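Re: [grippers] hand-held units for cloth, anyone compared the Pillik and the Alska?

The earlier message said:

> We are about to order hand-held grippers for a folding and tidying
> set and the choice is down to the Pillik and the Alska. The Pillik
> sheet promises "reliable pickup of soft goods" and up to 300 grasps
> on a charge. The Alska costs more and says very little. Has anybody
> used either one in a real bedroom, as opposed to a bench with a
> towel on it? Also curious whether the wide lens is worth having.
> Our controller person says it is the only thing worth having.

We have used both, and I would hold off on the order.

Background first. At Banport we ran the two units for most of July in lived-in rooms, on bedding, jackets, T-shirts and whatever else was lying on the bed. 75 tries per unit, same operators, same list of tasks. A try counted as good if the cloth came up on the first close and stayed up until the operator let go on purpose. I wrote that rule down before we started, which I recommend, since by the second week everyone wants to count the near misses.

The Pillik got 54 out of 75. I don't call that reliable pickup of soft goods. The misses were nearly all thin stuff lying flat. Fleece and anything that already has a fold standing up are easy, and I suspect that is what the people who wrote the sheet were testing with. Give it a smooth shirt on a woven mat and the fingertips slide over the top and close on air. You can get better at it by pushing down and in, but then you are measuring the operator's wrist.

The Alska did better by 6. For the difference in price I expected more than that. It also has a stiffer trigger, and two of our operators asked to be switched off it after an hour.

Two views from the wrist lenses in one of the bedrooms, so you can judge the wide angle for yourselves: 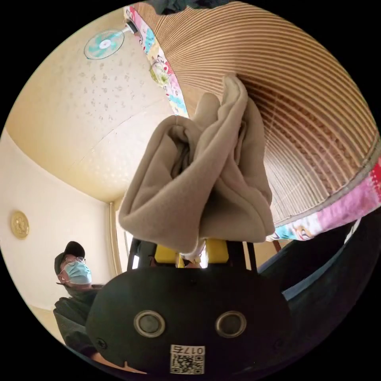
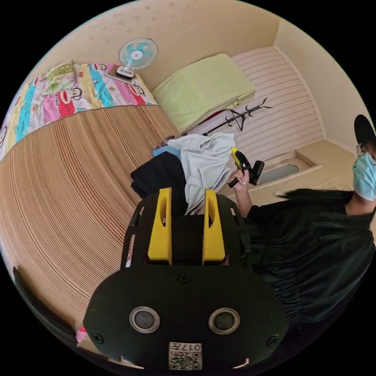
The first with the wide lens, yellow fingers fitted on both. The first has fleece in the grip, the second is looking over the bed and the clothes pile.

About that lens. Your controller person is partly right. You do get a lot of room, and for working out where the hand is that helps. In the first one you get the ceiling and a wall fan thrown in, and the straight edges come out badly bowed. What you pay for it is detail at the fingertips. The two or three pixels that tell you if a thin hem is between the fingers or just next to them are the ones I want, and the wide lens spends its pixels elsewhere. We tried to score good and bad grasps from the video alone and compare with the operators' notes. On fleece the two agreed. On thin cotton they disagreed often enough that I stopped trusting the video score.

The other thing to budget for is that the gripper body and the fingers sit in the middle of everything, all the time. Anything low and close goes behind them. If your method needs to see the cloth right before contact, check this with your own mounting before you buy ten of something.

On the charge figure: I can't confirm the 300. Our sessions were too short and we topped up between them. I have not met anyone who has counted that high on one charge, so treat it as a number on a sheet.

Software. We logged everything through the Softić controller, which was fine with the Alska and a nuisance with the Pillik. The finger width drifted over a session and had to be zeroed again by hand. Support told us it was our cable. We changed the cable and it drifted the same way. If someone on the list has a Pillik that holds its zero for a whole morning, please say which firmware, because I would like to be wrong on this one.

What I would do in your place is borrow one of each for a week and spend that week on the worst items on your list, the thin flat ones. Skip the fleece. Ask both vendors what cloth they tested on and how many tries were thrown out. We asked and got a brochure back from one and no reply from the other.

I can send the task list and the score sheet (plain CSV) off list. The raw video stays with us, so please don't ask for that.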